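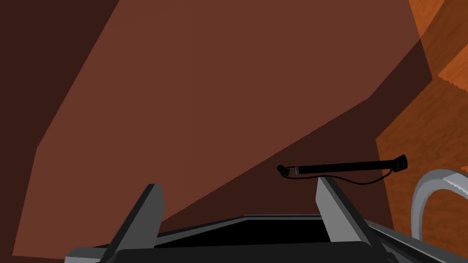 Wrist view, open fingers under the black object with the cord.

Ticket: Tidy-up task stalls at the pick, cord object
Product: Cellura home task planner, running in the Rilitz simulator
Site: Plultgate test group
Status: Open, workaround in place
Priority: Medium
Component: Grasp selection, scene reset

Summary

The tidy-up chore asks the robot to collect small items in the living room and put them in a drop zone. On most items it does fine. On the thin black cylinder with the cord it opens the gripper, gets close, and then sits there until the step timer runs out. No error is raised. The planner reports "approach complete" and the next step never starts.

We want this sorted before anyone uses the tidy-up numbers to say what the robot can do in a house. A living room floor is full of things with cords and straps on them. If it can't handle one, the chore score is wrong.

Expected

Fingers close on the tube, lift, carry to the drop zone. If no good grasp exists, the planner should say so and go on to the next item.

Actual

Fingers stay open. The arm holds position. The run ends on timeout and the item is counted as "not attempted", so it drops out of the success rate entirely. That last part bothers me more than the stall.

Steps to reproduce

1. Load the living room layout with the default clutter set.
2. Start the tidy-up chore with both arms enabled.
3. Let it run through the item list to the cylinder with the cord.
4. Watch the planner log. "Approach complete" shows up and nothing follows it.

Happens on every start pose we have tried. Same result with the left arm disabled.

Log

Entry 1
First look. Ran the chore from a clean start and got the stall on the first try. Step timer was at the default. Raised it to see if the planner was only slow. It wasn't. It waited the full time and gave up with the same silence.

Entry 2
Dumped the grasp candidates for the item. The list holds 203 candidates and every one is rejected by the collision check. The check treats the cord as a solid part of the body, so the gap between cord and tube counts as filled. Any finger path from underneath goes through it.
With the cord removed from the collision model the list has 56 usable grasps. The pick then goes through. That isn't a fix. A person tidying a room would pick the thing up by the tube and let the cord hang, or hook the cord with a finger. We need the planner to be allowed at least the first of those.

Entry 3
Checked whether lighting has anything to do with it, as the wrist view has a hard shadow across the brown surface behind the object. Ran the same start with shadows off. No change. The rejection happens before any camera data is used, so I am dropping this line.

Entry 4
Reply from Leblanc support, who maintain the gripper model for us. They say the finger geometry is correct and the padding around it is set on our side. Padding is at the stock value. Cutting it in half brings back a handful of grasps, all of them from the end of the tube, and all of them slip during the lift. Put the padding back where it was.

Entry 5
Moved on to the room view to see what the rest of the chore looks like from the robot's side. 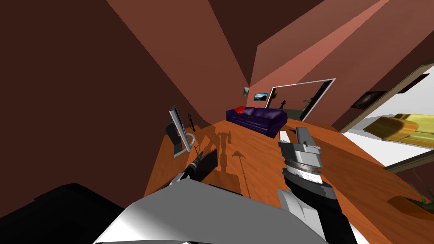

Room view with both arms, floor items on the left and the purple sofa at the far end.

Entry 6
Notes on the room view. The wide-angle view bends the floor a lot, and the straight-line distances the planner prints don't match what you would guess by eye. Trust the printed numbers. I lost most of Sunday to a "wrong" target that was fine.
The monitor on the floor is in the default clutter set and is tagged as furniture, so the robot plans around it and never tries to move it. I would argue a monitor on the floor is exactly what a tidy-up chore should flag to the user, even if the arm has no business lifting it. Filed separately as a feature request. The black box near it is tagged correctly as a small item.

Entry 7
Ran a batch overnight to get real numbers. 1,000 starts, random start pose, stock settings. The corded cylinder was never picked. With the patch described below, on the same starts, it was picked and dropped off in 59 percent of them. Most of the misses are the cord catching on something on the way up, and the arm stopping because the load is higher than expected. Stopping is the right behavior. I would rather have that than a planner that yanks.

Entry 8
Patch details. The cord is now a separate soft part in the item file. The collision check ignores contact between soft parts and the fingers during the final approach only. During carry it counts again, so the arm keeps the hanging cord clear of furniture. The change is in the item file and one flag in the planner settings. Needs the July build of Rilitz or newer. Older builds skip the flag without a warning, so check the build before reporting that the patch does nothing.

Entry 9
Fixed the reporting as well. An item that times out after approach is now counted as a failure. The tidy-up score for the default room goes down with this change. Please don't reopen the ticket because of the lower score. The old one left out the hard items.

Workaround until the patch is merged

Set skip_on_hold to true in the chore settings. The robot will give up on the held item after the timer and carry on with the list. The item stays on the floor and shows up in the end report as skipped. Don't delete the cord from the item file to get around this. Two test sets already have that edit in them and their results can't be compared with anything else.

Questions that came up

Is it ready for a real living room?
Not on the strength of this. Loose rigid items of a sensible size are handled well here, and the robot is patient about it. Cords, straps and anything soft are still weak. For now I would describe it as a helper that clears the easy part of the floor and leaves a person the rest.

Would a second arm help?
It might. One arm could hold the tube while the other gathers the cord. The planner has no two-arm pick for small items at the moment, and writing one is a bigger job than this ticket.

Does the same thing affect the workbench chore?
Yes, for the tools with wrist loops. Same cause, same rejection message in the debug log. The patched item format should cover them once somebody converts the files.

Still to do

- Convert the remaining corded items to the soft part format.
- Add a planner message for "all grasps rejected" so this can't fail silently again.
- Rerun the overnight batch with the left arm picking – all the numbers so far are from the right.
- Ask Leblanc for a recommended padding value for thin round items.

Leaving this open until the planner message is in. The pick itself can be retested by anyone on the July build with the patched item file.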